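Ultolside: preguntas frecuentes sobre la docuserie de la que habla todo el mundo

Actualizado el 16/01/2023

Llevamos desde noviembre recibiendo las mismas preguntas en el buzón de la web, así que las juntamos. Quien busque entusiasmo tiene el tráiler. Lo que sigue es lo que sabemos, lo que nos han contado y no terminamos de creer, y lo que nos parece directamente publicidad.

¿Qué es Ultolside?

Una docuserie de 12 episodios que promete enseñar la vida «sin filtros» de una pareja muy conocida: ella, actriz; él, exdeportista metido a empresario. La emite la plataforma Tusar y la produce Nurmi, la misma casa que hizo aquel concurso de parejas en un velero. Lo de «sin filtros» sale en el cartel, en la nota de prensa y en boca del narrador antes de los títulos de crédito. Cuando una cosa se repite tanto conviene mirar quién tenía el montaje final.

¿Y quién tenía el montaje final?

La pareja figura como productora ejecutiva. Tusar dice que el equipo trabajó «con plena libertad creativa», frase que se puede leer de muchas maneras. Hemos preguntado a Nurmi si los protagonistas vieron los capítulos antes del estreno y si pudieron pedir cortes. La respuesta fue un enlace a la nota de prensa.

¿La discusión del primer episodio es real?

Puede que se pelearan. Lo que cuesta creer es que se pelearan con tan buena luz. La conversación se ve desde varios ángulos, él cambia de jersey a mitad de frase y el reloj de la pared retrocede 20 minutos entre un reproche y el siguiente. Nada de eso demuestra que esté guionizada: a lo mejor juntaron dos discusiones en una. Pero si juntaron dos, la que vimos no ocurrió, al menos tal como se presenta.
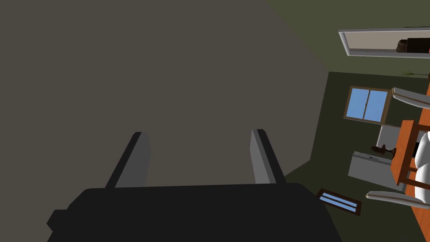 Pinza robótica abierta. Imagen generada por ordenador.

¿Por qué salió la noticia de la separación justo la semana del estreno?

Según Tusar, por casualidad. Según la revista Oveck, que dio la exclusiva, por «fuentes del entorno». El entorno de una persona famosa suele estar compuesto por su representante, su jefa de prensa y alguien que trabaja para cualquiera de los dos. Nos limitamos a señalar el orden: primero el rumor, después el estreno, después el desmentido con foto de la mano. El desmentido llegó cuando ya estaba disponible el episodio en el que se hablaba de la crisis.

¿Oveck y Tusar tienen relación comercial?

No nos consta ningún acuerdo. Sí consta que Oveck llevaba publicidad de la serie en la contraportada del mismo número, cosa perfectamente legal y que también hacen otras cabeceras. Cada cual que saque sus cuentas.

Me habéis llamado ingenua en un comentario por creerme el reencuentro con el hermano. ¿No exageráis?

Si fue alguien de la redacción, disculpas; lo estamos mirando. Sobre el reencuentro: es posible que sea sincero. También es un reencuentro grabado con micrófono de solapa en los dos, y el hermano baja de un coche al que la cámara ya está esperando. Emocionarse está bien, a una parte de esta casa también se le cayó la lagrimita. Otra cosa es citarlo luego como prueba de que la familia se ha reconciliado.

¿Es verdad que la serie ha batido el récord de audiencia de la plataforma?

Tusar no publica datos de visionado auditados. Publica comparaciones con sus propios estrenos anteriores, sin cifras, y una lista de «lo más visto» cuyo método desconocemos. Decir «nuestro mayor estreno» puede significar muchísima gente o un poco más que el anterior. Hasta que haya una medición externa, nosotros no lo pondremos en un titular. Ya lo hicimos una vez con otra serie y hubo que rectificar.

¿La casa que aparece es la suya?

En el segundo episodio dicen «nuestra casa». En los créditos del quinto se agradece la cesión de localizaciones, en plural. La cocina de los desayunos tiene la ventana a la izquierda y la de las cenas no tiene ventana. Una lectora que se dedica a la decoración nos mandó un correo larguísimo sobre los tiradores, que agradecemos y que no vamos a reproducir.
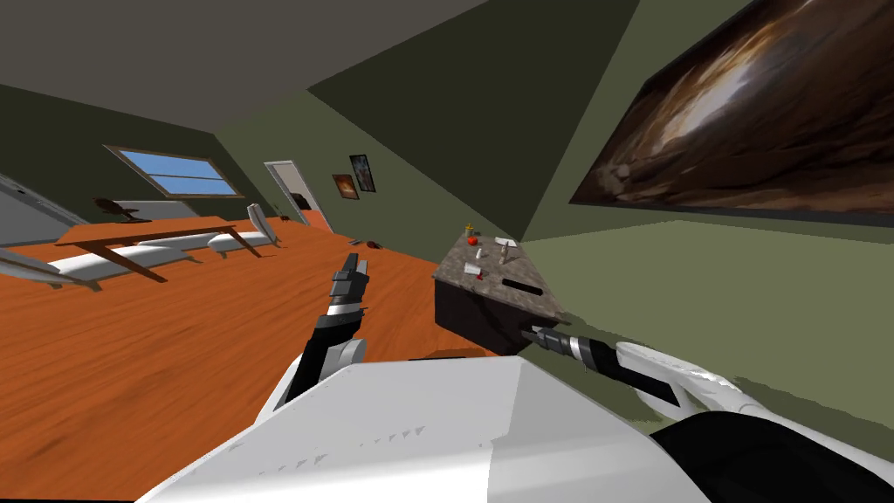
Robot junto a un mueble de cocina con encimera de granito. Recreación digital.

¿Cobran por salir?

Nadie hace 12 episodios gratis. La cantidad que circula por redes procede de una cuenta anónima que hace 5 meses aseguraba que la actriz iba a presentar un informativo. No la damos por buena y tampoco la repetimos.

¿Dónan lo que ganan, como dijeron en la presentación?

Dijeron que «una parte» iría a «causas que nos importan». No dijeron qué parte ni qué causas. Preguntamos por escrito 2 veces. Si responden con un nombre y un importe, lo añadiremos aquí mismo y quitaremos este tono.

¿Por qué no publicáis las fotos de los hijos, si salen en la serie?

Porque son menores y que sus padres firmen una autorización no nos obliga a nada. La serie los pixela en unos episodios y en otros se le olvida. El capítulo de la mudanza es especialmente descuidado.

¿Habrá segunda temporada?

Oficialmente «no hay nada cerrado». El último episodio termina con una llamada de teléfono que se corta antes de que sepamos quién habla, de modo que alguien en Nurmi contaba con seguir. Si en las próximas semanas aparece un nuevo rumor de ruptura, nuestra apuesta es que el contrato está sobre la mesa.

¿Tenéis algo contra la pareja?

Nada. Ella nos parece buena actriz, y de él apenas nos hemos ocupado nunca. Lo que nos cansa es que una pieza promocional se presente como confesión y que media prensa la transcriba como si fuera una declaración jurada.

¿Merece la pena verla?

El tercer episodio, sí, por la conversación con la abuela, que contesta con monosílabos y mira el reloj. Los de viajes se pueden saltar enteros. Del final hemos leído críticas que hablan de «catarsis»; a nosotros se nos hizo largo.

He visto un error en esta página. ¿Dónde lo comunico?

En el formulario de contacto, apartado «Correcciones». Indicad la pregunta y, si puede ser, el minuto del episodio al que os referís. Los mensajes que empiezan por «un amigo que trabajó en el rodaje me ha dicho» se leen, pero sin algo que los respalde no se publican.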